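Small Claims Procedure in Itari

The small claims procedure in Itari is the simplified way of suing somebody over a modest amount of money, and it's set out in Part 7 of the territory's Civil Procedure Act. I've kept this entry going for a while now, mostly for people who get a summons in the mail and panic (please don't!), so forgive me if it reads a bit more like a letter than an encyclopedia.

Scope

A claim fits the procedure if it asks for no more than 2,554 crowns, not counting interest or court fees. That covers unpaid invoices, deposits a landlord won't hand back, botched repairs and so on. Family matters, defamation and anything touching title to land are out, whatever the amount. I used to think you could split a bigger debt into two claims and slip under the limit, but Section 52 says no, and the clerk will send both of them back to you.

Origin

Before the present rules, every civil case in Itari went through the full procedure at the district court in Harnine, with written pleadings and a preliminary hearing, even if you were fighting over a bicycle. The amending act was passed in October and came into force on March 5, 2019, once the new registry at Plasamis had opened its doors. Cases already filed by then stayed under the old rules, and I followed a couple of those, and oh boy, were they slow.
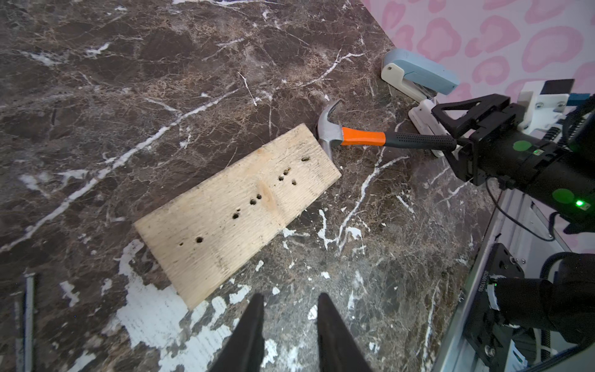

Filing and service

You start with a single form, which you can hand in at Harnine or Plasamis or send by post. The form wants the names and addresses of both sides, the sum, and a short account of what went wrong. Short really means short, one page! The registry then serves the defendant, who has 45 days to reply. If no reply comes, the judge can give a default judgment on the papers alone, though I've seen that set aside when the summons went to an old address.

Hearing

Most claims are decided without a hearing. Either side can ask for one, and the judge can order one too, usually when the two stories don't match up at all. Lawyers are allowed, but the winner can't recover what the lawyer cost, so most people come on their own. The rules of evidence are relaxed: letters, receipts and text messages all get in without much fuss.

Appeal

An appeal goes to the Agbenyega Circuit Court and only on a point of law. Agbenyega has read that phrase pretty narrowly so far, and simply disagreeing with how the judge weighed a witness won't get you there. A judgment can be enforced while the appeal is pending unless the circuit court orders a stay.

See also: Default judgment (Itari); Plasamis registry; Service by post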